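Speaker notes: What changed on the packing floor
Session starts 2 pm, Thursday. 30 minutes including questions. Slides advance on the clicker, no video this year.

Slide 1. Title

Good afternoon. I run the packing side at Skistever, where we make up party and gift boxes for shops and for people ordering direct. I was asked to talk about automation and what it has done to the work. I am going to stick to the one floor I know.

I won't be comparing suppliers. If you want to know what the kit costs, ask me at the break.

Slide 2. Where we started

The site is at Bundby, a single long room with a loading door at one end. Three years ago every box was packed by hand on long tables. Stock came in on trolleys, people picked from the trolley, packed, taped and stacked. In a busy week before the holidays we would send out roughly 3,000 boxes.

The work was dull in places but people had a lot of say over it. You could swap tables. You could choose to do all your taping at the end. Two people could agree between them that one picked and the other packed. None of this was written down, and that matters later.

Slide 3. What we put in

We put in a conveyor, an automatic taper, and the Numura line for sorting finished boxes by route. The taper went in first. I would do it in that order again. Taping hurt people's wrists and nobody argued to keep it.

The sorting line was harder. It needs a box every few seconds or it stops and waits, and when it stops a light comes on. The light was meant for the maintenance team. Within a week the packers were watching it and speeding up to keep it off. We had changed the pace of the room without deciding to, and we hadn't told anyone it was allowed to go amber.

(Pause here. Ask who has a light like that on their own site.)

Slide 4. Jobs

People always ask this first so I'll give it straight. We had 9 people taping and stacking full time. Those jobs are gone as jobs. Two of the people left, one for a reason that had nothing to do with us and one who did not want to retrain and told us so. The rest moved to packing, quality checks or looking after the line.

The move to line work came with a higher rate. The move to checks did not, to begin with. We treated checking as lighter work because there was less lifting in it. The people doing it came off shift more tired than before, with sore eyes and headaches, and we changed the rate in October. It should have been done from the start.

Slide 5. What people lost

I mentioned the swapping. With a fixed line you cannot wander over to another table and trade places, because the box is coming whether you are there or not. Talking went down as well. The conveyor isn't very loud but it is loud enough that you have to turn your head to speak, and people stopped bothering.

We now rotate stations every two hours. The packers draw up the rota themselves and the supervisor only sees it when it is finished. It took a few goes. The first version put the newest starters on the busiest station every morning, and they sorted that out without any help from the office.

We also moved the break table. It had ended up behind the taper, which was a stupid place for it, and it had stayed there for months.

Slide 6. What people gained

Fewer injuries, mainly wrists and lower backs. Fewer late finishes. The end of the shift is now the end of the shift on most days, and the people with school pick-ups rate that above everything else on this slide.

There is also a group on the floor who like the machines and are good with them. One of our former stackers now does the first hour of fault-finding before we ring the engineer. That skill was in the building all along and we had no use for it.

Slide 7. The Yatsenko trial

This is the newest part and the part I know least about. Conveyors and tapers are old technology. Picking up a mixed set of small items and putting them where they belong is still done by hands in our building. The Yatsenko trial is about whether some of that handling can be taught from people doing it with a hand-held gripper.

The next three pictures are the gripper's own view. Leave each one up for a few seconds before talking.
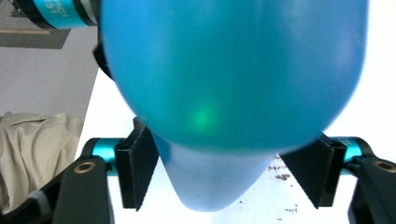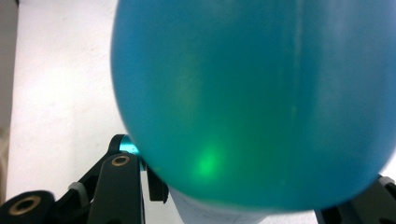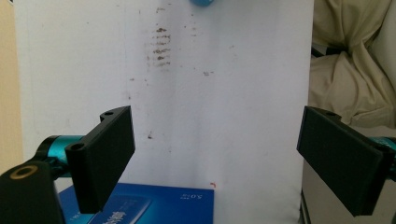 Soft goods and thin goods are where the handling work is going to stay longest, in my opinion, and that is what I tell our packers when they ask me how long they have got. A rigid carton is the easy case. Go back to the first of the three, where the blue balloon is held by its narrow lower part between the two black pads, and you can see how much the rubber gives. A packer does that with finger and thumb and never thinks about how hard to squeeze. Paper has its own troubles, as it creases and it shows every mark, and the sheet in the last one has wrinkles and smudges on it that a checker would want to look at.

What changes for people in a trial like this is that their way of doing a job becomes something the firm can keep. Before, if a good packer left, the knack went with them. I don't have a full answer on what we owe them for it. For now our rule is that taking part is voluntary, it is paid at the line rate, and it is done in working hours. Anyone can stop without giving a reason. Recordings are not used to judge how fast a person works, and that is in writing with the staff reps.

Slide 8. If I did it again

Tell people what each light and buzzer means and who it is for. Look at the pay for every changed job before the machine is switched on. Walk the floor a month in and ask what people have stopped doing – they will tell you about swapping tables, or talking, and those things do not show up in the output figures.

Also measure the noise with the conveyor running and the room full. We measured it empty.

Slide 9. Questions

Leave ten minutes if possible. Likely ones: shift patterns, union position, whether agency staff are on the rota (they are, after their second week), and what happens when the line goes down. Short answer to the last: we still have the old tables, folded against the back wall, and we get them out.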